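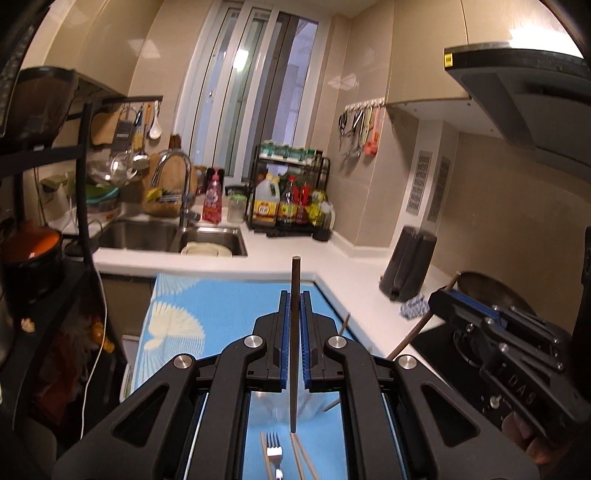

Bare wood in kitchen utensils loses its surface oil with every wash. The grain lifts, the color goes pale, and the piece begins to feel fuzzy along the edges. Re-oiling corrects this on most spoons, spatulas, salad servers and rolling pins. Chopsticks need a slightly different approach: they are thin, they have a thick blunt end and a narrower tip, and the tip takes nearly all of the wear. The light wooden pair lying beside the fork is the type covered in step 6. Metal flatware needs none of this and should be put away before you start.

Last revised November 2025 by Abena Frimpong. The May version used a single coat; this one uses two.

What you need

Food-grade mineral oil. I use Clavus, in the 900 ml bottle. Any mineral oil sold for cutting boards will do. Do not use olive, corn or other cooking oils, which go rancid in the grain.
Sandpaper in a medium and a very fine grit. Brilgate sells a mixed pack.
Lint-free cotton cloths. Old T-shirts are fine once the seams are cut off.
A wire cooling rack.
A shallow tray, longer than your longest utensil.
Optional: a beeswax finish. Gelteck 419 is the one I keep. It comes as a hard puck and has to be softened in a bowl of warm water before use.

Step 1. Sort the utensils

Divide them into bare wood, lacquered or painted, and damaged. Only bare wood goes through the full process. To check, put a drop of water on the handle and leave it for a few minutes. If the drop sinks in and darkens the spot, the wood is bare. If it sits up as a bead, the piece either has a film finish or was oiled recently, and in both cases it can be left alone.

Lacquered utensils with chips in the coating should not be sanded and returned to food use. Some coatings are not meant to be eaten as dust. Replace them.

Damaged pieces are those with cracks running along the grain, soft black areas, or a smell that remains after washing. A shallow split in the handle of a rolling pin can be lived with. A split in the bowl of a spoon cannot be cleaned properly and the spoon should be retired.

Step 2. Wash and dry

Wash by hand in hot water with ordinary dish soap. Use a nylon brush along the grain. Rinse, towel off, and stand the utensils on the wire rack so that air reaches all sides. Leave them overnight. Wood that feels dry on the surface may still be damp inside, and oil applied over damp wood goes on blotchy.

For onion or garlic odor, rub the piece with a paste of baking soda and water, leave it for 4 minutes, and rinse. Do this before the drying period, not after. Bleach is not needed and leaves the wood chalky.

Step 3. Raise the grain and sand

Wipe each dry utensil with a barely damp cloth and let it dry again. The loose fibers will stand up. Sand with the medium grit first, always along the grain, until the roughness is gone. Follow with the fine grit. Curved surfaces are easier if the paper is folded in thirds and held against the thumb – a sanding block leaves flats on a spoon bowl.

Wear a dust mask if you are doing more than a few pieces. Wipe off all dust with a dry cloth. A vacuum with a brush head is quicker for slotted turners.

If the piece is still fuzzy after the fine grit, repeat the damp wipe once. A third round rarely changes anything. Softer woods such as pine stay slightly rough no matter how long you work at them.

Step 4. First coat

Pour a small amount of oil into the tray. Roll each utensil through it, then rub the oil in with a cloth. End grain, meaning the butt of the handle and the front edge of a spatula, takes more than the sides. Go back to it until it stops looking dull.

Set the pieces on the rack over newspaper and leave for 4 hours. Wipe off whatever is still on the surface. Oil left standing does not harden. It stays tacky and collects lint.

Mineral oil may be warmed first by standing the closed bottle in a sink of hot tap water. Do not heat it on the stove or in a microwave.

Step 5. Second coat

Repeat step 4 with about half the oil. Leave overnight and buff with a clean cloth. The utensil should look darker than before and feel smooth but not greasy. If it marks a paper towel, buff again.

Those using a wax finish apply it now. Rub the softened puck directly on the wood, wait until the surface turns cloudy, and buff hard. Wax slows water entry at the surface and also makes the handle slightly slippery for the first few washes.

Step 6. Chopsticks and other thin pieces 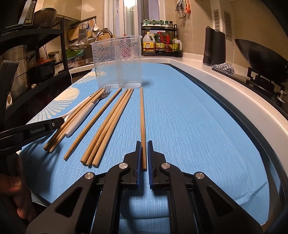 Wooden chopstick laid lengthwise on a light blue tablecloth.

Skip the medium grit. Wrap the fine paper around the shaft, close two fingers over it, and draw it from the blunt end toward the tip with light pressure. Turn the stick a little between strokes. Do not rotate the paper around the shaft, as this cuts across the grain and shows as rings once the oil is on.

At the tip, stop short of the last bit and finish it flat on a sheet of paper laid on the table, rolling the point gently. Too much sanding here leaves one stick shorter than its mate. Keep pairs together with a rubber band from this point on.

Thin pieces absorb oil quickly. One coat is enough. Wipe them after an hour and lay them flat on a cloth until the next day. Standing them in a jar lets the oil run down and pool at the tips.

Bamboo is treated the same way but takes much less oil. The Wumbei bamboo servers I own needed only a wiped-on film.

Maintenance

Re-oil when the water drop from step 1 begins to soak in again. For a spoon used daily this is every month or two. A salad set that comes out at holidays may go a full year.

Do not put oiled wood in the dishwasher. Do not leave it standing in the sink. A short soak to loosen stuck rice is tolerable – a whole evening is not.

Used cloths: mineral oil rags do not self-heat, but tung and linseed oil rags do. If you substitute either of those oils, spread the cloths flat outdoors to dry before throwing them out, and allow the utensils the full curing time printed on the can.

Troubleshooting

White patches after washing. Water is getting into the wax layer. Buff dry and apply more wax.
Sticky surface. Too much oil was left on. Wipe with a cloth dampened with fresh oil, then with a dry one.
Dark line around the handle. Usually old grease under the hand. Wash, dry and sand that area only, then re-oil the whole piece so the color matches.
Gray wood that does not darken with oil. The surface fibers are worn out. Return to step 3 and start with the medium grit.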